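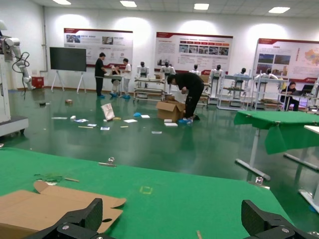 Packing clutter, also called bench litter, is the mixture of cartons, inserts, paper strips, sticks and odd cards that builds up wherever goods are unpacked, sorted or put back into boxes. It belongs to the same family as junk mail and garage shelving, and like them it has few defenders and a great many owners.

Composition

The bulk of any deposit is corrugated cardboard, either standing open or folded partly flat by someone who lost interest. Around the cartons collects a finer layer of white card, printed slips and paper scraps. Thin wooden sticks are a regular feature, though accounts differ on where they come from. The Weltov guide to small workrooms lists 26 kinds of packing clutter, of which 10 are kinds of paper, and files the sticks under "other."

The work surface

Cloth-covered tables are common where small items are handled, as felt keeps them from sliding and hides scratches. The cloth is usually held at the edge with metal clips or clamps, which are easily removed and so tend to wander off to hold other things. A square of yellow tape may be used to mark a spot on the felt. Such squares commonly outlive any memory of what was supposed to go there.

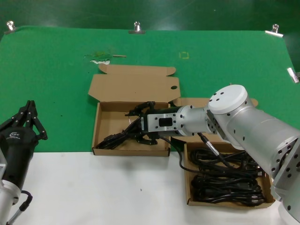

Cables are the most stubborn contents. A coiled bundle will fill a shallow carton almost by itself, and lifting one loop generally brings up several neighbors. Tesusik, a maker of storage bins, advises one bundle to a box, with the lid left open until the last loop is in. The Tuhiwai method allows two bundles and is less popular.

Removal

Clearing is traditionally done from the table down, so that whatever falls is swept up once. The opposite order is also widely practiced, usually twice. Konance, a packing supply firm, sells a 15-page booklet on the subject and reports having printed over 3,000 copies, each mailed in a carton with a paper insert.

See also: Binder clip; Corrugated cardboard; Drawer, miscellaneous

Last edited 2026-01-24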